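Setting Up and Maintaining a Toy Kitchen Sink Unit

Posted by Noemí Lozano
Feb 15, 2022

This page covers placement, sealing, loading and cleaning of a tabletop toy sink with two basins, a faucet and a dish rack. The steps apply to most molded plastic units of this type, including the Lornus and the older Clakia. Where the two differ, the difference is noted.

What you need

A table with a level top
Dish soap, unscented
Two microfiber cloths
A soft toothbrush
White vinegar
A small spirit level
Rubber plug or removable putty (see step 2)

1. Placing the unit

Wipe the table and the underside of the unit before setting it down. Grit trapped under the rim will mark a painted top within a few sessions. Check level in both directions across the wide rim of the main basin. A slope toward the child is acceptable up to 2 mm; beyond that, shim the low side with folded felt.

If the unit drops into a cutout, press down at all four corners in turn. A corner that clicks or lifts is not seated. Remove the unit, clear the edge of the cutout and try again – do not force it with a mallet.

2. Closing openings in the basin wall

Inspect the inside walls for small holes. Depending on the unit these are for a drain tube, a pump line or a mounting screw. For dry play they can be left open. For wet play, close any that sit below the intended water line. A rubber plug pushed in from the basin side holds well. Putty is adequate for short sessions but softens in warm water and needs to be replaced each time.

Test with cold water. Fill to just above the plug, wait ten minutes, and feel the underside with a dry hand.

3. Faucet

Fit the base plate flat on the rear deck before tightening anything. On the Clakia the spout is a separate piece and has to be pushed down until the collar meets the column. On the Lornus it is one part. Turn the lever or knob through its full travel. If it binds, back off the fixing by a quarter turn.

4. Loading the basins and rack

Keep the main basin for one large item at a time. A pot goes in first, open side up, with its handles clear of the walls. Small utensils go in the side basin. Cups and other light pieces go in the rack.
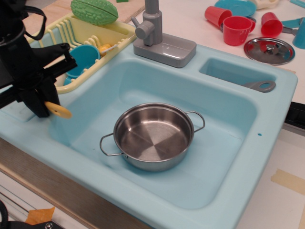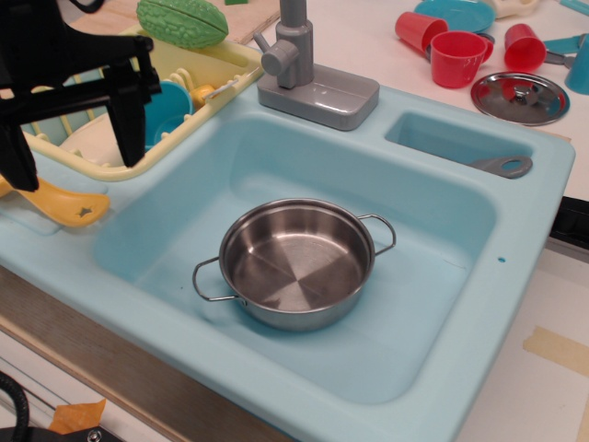
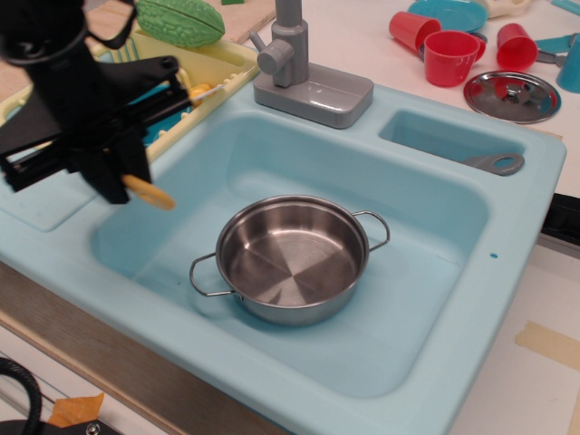 The pot sits in the main basin in all three.

Handle clearance decides whether a pot can be used in a given basin. Measure across the handles, at the widest points, and compare with the inside width of the basin at the floor. The wall usually tapers, so a measurement at the rim will be too generous. Wire loops like those on the stainless steel pot will scratch soft plastic if they are dragged along it; lift the pot straight up by both loops. Our own pot is a Chávez and measures 245 mm over the handles. The side basin should stay limited to flat pieces such as the gray utensil, which can be taken out by the end with the hole. Long or heavy pieces laid along the top of the rack, like the green bitter melon, should be removed before the rack is lifted.

5. Cleaning after use

Take everything out of both basins. Wash metal items separately and dry them at once, paying attention to the underside of the rolled rim, where water collects. Wash plastic pieces in warm water with a few drops of soap. Do not exceed 58 °C; thin parts may warp.

Brush the rack between the dividers with the toothbrush. Rinse and stand it on end to drain. Wipe the basins from the rim down to the floor, then go over the faucet base, where residue builds up at the edge of the plate.

For scale, use one part vinegar to four parts water. Leave it on for five minutes and rinse twice.

6. Storage

Store pots upside down on a cloth. Plastic food and cups can go in any ventilated box; we use a Vavard crate with a slotted base. Do not close the lid on damp pieces. Remove plugs from the basin wall before storage so the rubber does not take a set.

Replacement plugs for the Lornus are listed under part 438. The Clakia takes the same size.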